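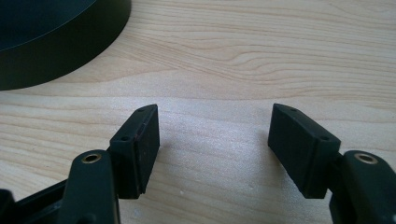
Why does the robot need a person to show it, one reader asks us, when it already has a computer inside and a computer is so clever? It is a very good question, and we have kept it for the start of this page.

A computer can do sums very fast. But to pick up a cup is another kind of work. You do it every morning and you do not think about it. Your hand opens before it comes to the cup. Your fingers close, and they stop closing at the correct moment. If somebody asked you to write all of this on paper, with every small movement, you would need many pages, and the robot would still spill the milk.

So in our workshop in Varnen we do not write it on paper. We show it.

Showing by hand

Look at the two black fingers in the picture. They are a gripper, and a gripper is the hand of a robot. But this one is a tool that a person holds. The person moves it to a thing on the table and closes the fingers, and a camera on the tool looks down between them. The camera sees almost the same as a robot would see if the gripper was on the end of its own arm.

That is important. If you make a film of a person from the other side of the room, the robot gets a picture of a person. It does not have a person's arms, so it must guess a lot. With the camera on the gripper there is less to guess. The fingers in the film look like the fingers that the robot has.

One time of doing the task from start to end is called a demonstration. It is a long word, but it only means "showing". You can say it in four parts: dem – on – stra – tion.

Showing from far away

There is also a second way. The robot stands at the table, and the person sits at a desk and moves it with a controller or with a small copy of the arm. When the person turns the small arm to the left, the big arm turns to the left too. This is called remote control, or teleoperation. "Tele" is from an old Greek word for "far".

Our robot is called Zulu, and it learns in both ways. Remote control is slower. The person cannot feel the thing in the fingers, so most people squeeze too hard in the beginning. But all the movements are made by the real robot, so we know that Zulu is able to make them. With the tool in your hand you can do something so fast that no robot arm can follow.

How many times?

You learned to tie your shoes in maybe one week. A robot needs more help. For our project, which has the name Flostis, we wanted Zulu to put lids on jars. We made 448 demonstrations by remote control and 1,465 with the tool in the hand. One demonstration may not be longer than 30 seconds. If it is longer, we stop and begin again.

You may think that it is boring to do the same thing so many times. It is a little boring. After 5 of them in a row we change the person. This is also good for Zulu, because every person moves in a different way, and a robot that has seen only one person gets confused easily.

We also change the table. We put the jar near, then far, then behind a box. In the afternoon the sun comes in and the shadows are longer, and we go on working then too. A robot that has practiced only in the morning can make silly mistakes at four o'clock.

What does the robot do with all this?

The computer looks at the films, and it also looks at how the fingers moved. It tries to find what goes together. When the jar looks like this, the person moved like that. It does this again and again, and in the end it can suggest a movement for a jar in a new place. This part is called training. Zulu does not move at all during the training, only the computer works, and it can take the whole night.

In September we took Zulu to the school in Jetovholm. It dropped the first lid on the floor and the children were very happy about it. The second lid went on the jar.

Try it at home

You need a friend, a scarf, a plastic cup and two wooden spoons. Tie the scarf over the eyes of your friend. Your friend holds the spoons, one in each hand, and is the robot. First, use only words to make your friend pick up the cup with the spoons. Then try again, but now put your hands on the hands of your friend and guide them.

Which way was faster? Write it down, and then change places.

Words from this page

Gripper – the hand of a robot.
Demonstration – one time of showing a task.
Teleoperation – moving a robot from far away.
Training – when the computer learns from the demonstrations.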